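Tondcombe two-finger gripper, three weeks in

Feb 6, 2018

I've been putting off writing this one up because I wanted to give it a fair go first, and I'm glad I did, as my opinion has changed twice. If you read my piece on the Hullgate gripper back in September you'll know I got on quite badly with it (the Hullgate, I mean) and sent it back. Several of you wrote in to say I should try the Tondcombe instead. So I bought one, with my own money, 305 pounds plus postage, and it's been on the arm ever since.

First things first: it went on without a fight. The Hullgate needed an adaptor plate, and then another adaptor plate for the adaptor plate. The Tondcombe just bolted straight on, and the cable was long enough to reach the controller with a bit left over, which I can't say of anything else I've bought for this arm. The instructions are one folded sheet with tiny print, but there's a drawing for each step and I only went wrong once. The wrist camera is the little Erham I already had. I was worried the fingers would get in its way, and they do take up a fair bit of the picture, but you get used to it very quickly and I rather like being able to see exactly where the tips are.

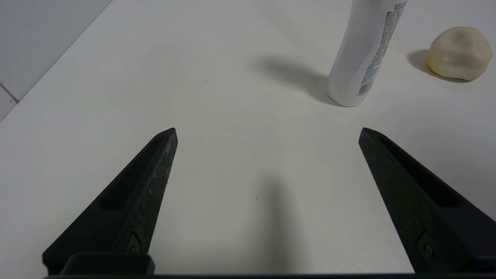
The fingers open and close smoothly and they're much quieter than I expected – the Hullgate used to whine like a dentist's drill. I've got the speed set to 400 in the controller, whatever that's a measure of (the sheet doesn't say), and at that setting it feels brisk without making me jump. Go much higher and it snaps shut, and I don't fancy that near anything I'd like to keep.

Where I fell out with it for a while was the grip force. Out of the box it's timid! It would take hold of something, start to lift, and then let it slide away as if it had lost interest. I moaned about this to Walter Benavides, who has had one for ages, and he told me to look in the second menu, under holding current, where the factory setting is very low indeed. I turned it up and it was like having a different gripper. Why they ship it like that I have no idea. If you buy one, do this on the first evening and save yourself the grumbling I did.

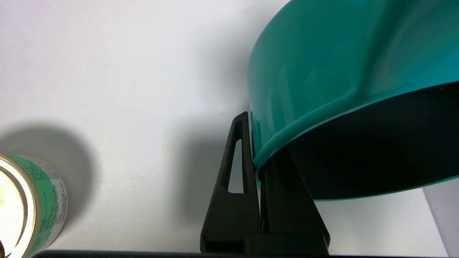
Kitchen things are what I judge any gripper by, and they're a much harder test than the neat little blocks you see in the adverts. Curved and shiny is the worst of the lot. With the holding current turned up it'll pinch a teal plastic bowl by its rolled rim and keep it up at a tilt, with most of the bowl hanging out to one side, and that's precisely the sort of thing the Hullgate made such a mess of. The fingers being narrow at the tips is a big help with rims. It's less of a help with wide, flat things, where I'd like a bit more surface to press with.

Now the moans. The controller software looks as if it was written for somebody else's computer, and it forgets my settings if I unplug it before closing the window. The fingers are held on with very small screws and I've already had one go under the fridge. And there's no spare pair in the box, at this price! You can order them separately but they were out of stock when I looked.

I did look at the Salazar as well, before anyone asks. It's 965 pounds, and for that I'd expect it to wash up afterwards. I'm sure it's lovely.

So would I buy the Tondcombe again? Yes, I think so, for a small arm and the sort of pottering I do. I'd knock a point off for the software and another for the timid factory setting. Next job is to try some rubber pads on the tips, and I'll add a note underneath when I've had a chance to fit them.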